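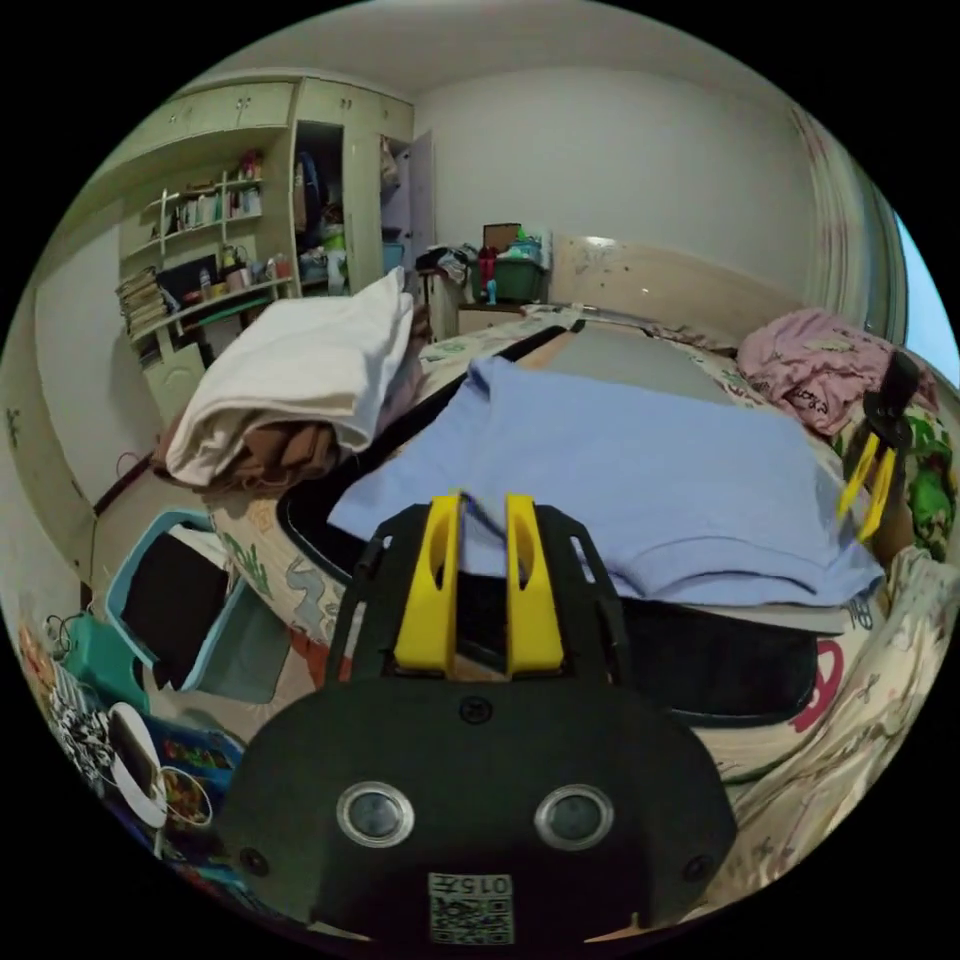 Fingers on our pair of hand-held grippers no longer close evenly, and I need a procedure for resetting them. The units are the two-finger type with slotted yellow fingers on a black mount, used for garment folding. The one giving trouble is labeled 015, with its fingers standing slightly apart and pointing toward the light blue shirt. When I close it by hand, the left fingertip reaches center before the right one. The gap at full close is also larger than it was in July. The log shows 1,796 cycles on this unit after the last finger change. It still picks up thick cloth, but drops a single layer of shirt fabric in most attempts. I have wiped the fingertips and restarted the reader. No change. Is this a finger problem or a carriage problem, and can it be corrected without sending the unit back to the Pruvton bench?

Posted by drakby_cell2
Print this page | E-mail this page

Search this site: Enter keywords GO Advanced

hnatiuk_bench

Check the carriage first. Uneven closing on a linked pair normally comes from a loose finger screw or a carriage that has slipped a tooth on the pinion.

Power off and unplug the unit. Take both fingers off and close the bare carriages by hand. If they meet at center, the drive is good and the fault is in the finger seating. Clean the seats, refit the fingers, push each one fully back against its shoulder and tighten the screws alternately.

If the bare carriages do not meet at center, open the cover, lift out the slower carriage and re-mesh it one tooth inward. Check travel in both directions before closing up. Binding near the open end means you went the wrong way.

After either repair the zero has to be taken again. Close fully, hold for 4 seconds, then store. Open and close 30 times and read the zero once more. If it has moved, the screws are settling and need another turn. Do not use thread lock on the finger screws. It creeps into the seat and the next change will be difficult.

Wipe the two round lens-like sensors on the body before you put the unit back in service. Use a dry lens cloth. Solvent clouds the ones we have.

rs_fold

had the same on ours, it was the screws. tighten them and see

katevville_maint

The above is correct on the drive, but look at finger wear too. We change fingers at 3,000 cycles on mixed laundry and earlier if the tips have gone smooth. Lay a straightedge across the gripping face. A worn tip shows light at the center and will lose thin cloth even with a good zero.

Always change fingers as a pair. A new finger against a worn one closes off center and looks exactly like a slipped carriage. I re-meshed one twice before I found that.

If you run both grippers from one reader, store the zero for each unit separately. Our older software wrote the last value to both. Compare the two stored values after the reset. If they are identical to the last digit, take them again with only one unit connected.

Last updated: July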